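*Last tidied up December 18, 2019. I keep this entry myself, so the opinions in it are mine.*

# Letter-and-number codes

A **letter-and-number code** is a short label made of a letter or two followed by a digit or two, like B7 or K12. I'm only dealing with the short ones in this entry, the kind you can read at a glance and shout across a room. License plates, serial numbers and passwords are a whole other animal (and a much duller one, if you ask me).

You run into these codes all day long. Theater seats have them, parking garages have them, and so do vending machines, chessboards, spreadsheets and those coat check tickets you find in your pocket a year later. I grew up with them on the jars in my grandmother's pantry, where C3 was always the good plums.

## Grid codes and name codes

There are two main families, and people mix them up constantly.

A **grid code** tells you where something is. The letter gives you one direction and the number gives you the other. On a chessboard the columns run from a to h and the rows from 1 to 8, so "e4" can only mean one square. Street atlases do the same trick with bigger squares, which is why you can find the right page, find square F5, and then still spend ten minutes hunting for the street.

A **name code** tells you which one something is, and says nothing at all about where it lives. You can pick the thing up, carry it to the other side of the building, and the code stays the same. Luggage tags work this way, and so do the keys at my gym.

Trouble starts when a grid code gets stuck onto something that moves! Reece Holroyd, who ran the seed store at Ralholm for years, told me he once inherited 455 packets labeled by drawer and slot, all of them out of their drawers and slots. The labels were perfectly readable and completely useless. He relabeled the lot over one January and came out of it with strong feelings on the subject.

## Picking the letters

Some letters cause more grief than others. The capital I looks like a 1, and the capital O looks like a zero, so plenty of theaters simply skip row I, row O or both. Canadian postal codes go further and leave out D, F, I, O, Q and U. Z gets mistaken for 2 in hurried handwriting, S for 5, and B for 8, especially on anything small or smudged.

Sound matters too. B, C, D, E, G, P, T and V all rhyme (in American English Z joins them), so a code read out over a bad phone line can go wrong in a hurry. If people will be saying your codes out loud, I'd pick letters that sound nothing alike. R, K and W make a nice bunch. 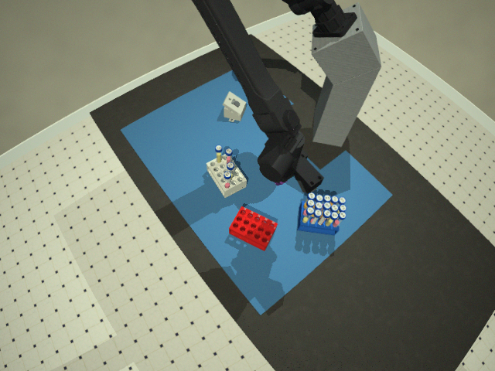
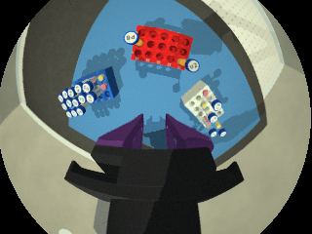
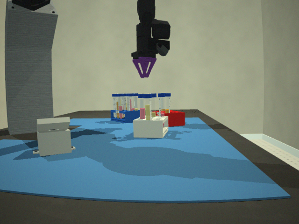
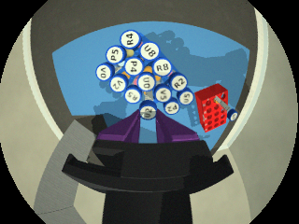 *Tube racks in the second and third pictures; the fourth has round white tops with codes such as R4, P5 and V2.*

## Picking the numbers

Numbers seem easier, and mostly they are. The old argument is whether to start at 0 or 1. Programmers like zero and nearly everyone else likes one, and I have sat through a long dinner on this topic and have no wish to do it again.

Then there's padding. If you've got more than nine of something, a computer that sorts labels as plain text will put A12 ahead of A2, which looks silly the first time and gets annoying pretty quickly. Writing A02 fixes it, though it makes every label a little longer. At the Flistholm town library they went the other way and never let a letter go past 9. They just move on to the next letter, so the codes stay at two characters all the way through.

## Which way is up

Round things are the worst for this. A jar lid, a bottle cap or a pool ball has no top edge, so a lone 6 turns into a 9 as soon as it rolls over. Pool balls get around it with a line under the digit. With a letter in front you're usually safer, because the letter tells you which way to turn your head, but watch out for H, I, N, O, S, X and Z, which look the same upside down. H6 read the wrong way up is 9H, and a tired person will happily write that down as H9.

## Size and ink

Asuka Fujimoto paints signs, including the berth markers at Skika harbor, and her rule is black on white, thick strokes, and as much blank space around the code as you can stand. She did 35 of those markers by hand. I asked her about colored backgrounds and she said they're lovely until the sun has had a couple of summers at them (the old red ones had gone a sort of salmon).

For homemade labels I use a plain paint marker. Ballpoint fades, and sticky tape over paper goes yellow and lifts at the corners.

## See also

- Seat numbering
- Map grids
- Spelling alphabets
- Library call numbers
- Coat checks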